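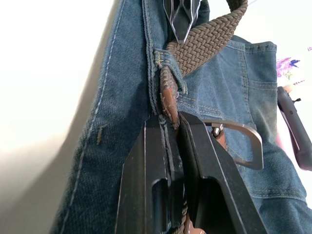

Faded indigo denim, with yellow-gold stitching on the belt loop.

Filed under: Student Work > Media and Popular Culture > Celebrity

Print this page | E-mail this page

After the Final: How Gossip Pages Write About Reality Stars Once the Show Is Over
Project report, second-year module, Haslam College

Why I picked this

I have watched Mernura since the first series and I make no apology for it. For anyone who hasn't seen it, a group of strangers share a lighthouse for a summer, pair up, fall out, and get voted off by viewers. It is loud and silly and I love it. What I noticed over the years, though, was that I remembered the cast more from what I read about them afterwards than from the episodes themselves. Someone could be the villain all summer and by Christmas be "glowing" and "in such a good place". I wanted to find out how that happens on the page, word by word.

My question was: how does the language used about reality contestants change between the week they leave the show and the spring after?

What I read

I used two sources. Flasance is a daily gossip site with very short posts, most of them built on something the star has put on their own social media. Barkico is a weekly magazine with a website attached, and its pieces are longer and often include an interview. I chose them because both cover Mernura heavily and both keep their old pages online, with the headlines unchanged as far as I could tell.

I collected every headline that named a contestant from the most recent finished series, from the night of the final up to the end of May. That gave me 577 headlines. I then chose 54 full articles to read closely, spread across the months. I also copied out 992 reader comments from under those articles, leaving off all usernames.

Contestants are called by letter in my notes and I have kept to that here. They signed up for a TV show, but they didn't sign up for my coursework!

How I sorted it

Each headline went into one of these groups:

Love life
Looks and clothes
Work and money
Family and friends
Feuds
Health
Everything else

My first go at this was a mess. I had "engagement" and "love life" as separate groups and kept changing my mind about which was which, so I merged them and started again from the top. It cost me most of a week. I also had real trouble with headlines that did two jobs at once, such as a star "stepping out in a daring dress after split". In the end I sorted by whichever part came first in the headline. It isn't perfect, but at least it is a rule I could stick to when I was tired.

What I found

The biggest surprise was the verbs. In the first weeks, contestants are always doing things to other people. They slam, snub, blast and hit back. After New Year the same people mostly do things on their own: they reveal, share, open up and show off. Contestant D, who was in nearly every argument in the series, "slams" all the way through autumn and then, as far as my headlines go, never slams anyone again. I found this really exciting when I spotted it, and I went back through the whole list to check.

Feuds shrink and looks and clothes grow. By spring, that second group had become the largest on Flasance, and a lot of the posts said very little apart from that the person had been seen wearing something and looked happy in it. Barkico was different. Its later pieces leaned towards work and money, usually because the star had a fitness plan, a podcast or a range of candles on the way.

The couples are treated in a way of their own. While a pair is together they share one headline and nearly always the same order of names, even when one of them is far better known. After a break-up the names come apart, but the more famous one drags the other along behind as "ex" for months. Contestant F was still somebody's ex in May, in a story about opening a dog grooming salon. I felt quite cross on her behalf.

The comments

I expected the comments to be crueller than the articles, and some were, but plenty were lovely. Long-time readers talked about contestants as if they were cousins. There were also lots of corrections. Readers pointed out wrong ages, wrong home towns and, once, a photo of the wrong twin. My favourite thread was under a Flasance post about a kitchen makeover, where the argument about the tiles went on for longer than any comments on the final.

Where comments and articles disagreed, the comments were slower to forgive. Contestant D was "stunning" in the headlines long before the readers underneath were ready to say so.

Talking to readers

I also gave a short questionnaire to 15 students on my course. Most of them said they read gossip pages on their phones without going looking for them, because the posts turn up between other things. Several could tell me who had split up but not where they had read it. The group is too small to prove anything, and everyone in it studies media, but the answers helped me think about why short posts are written the way they are.

What I would change

I would add a third source, ideally one that covers the show less kindly. I would also note down the time each post went up. Late on, I began to suspect that Flasance puts its break-up stories out in the evening and its outfit stories in the morning, but I hadn't kept the times for the early months and couldn't test it.

I would like to follow the same cast for a second year too, especially once a new series has started and they are no longer the newest faces. My guess is that some will disappear from the headlines almost overnight. The new series starts on a Tuesday this time and I have already made a fresh spreadsheet.

Tags: reality TV, gossip magazines, headlines, content analysis

Contact the department | © Haslam College | Back to top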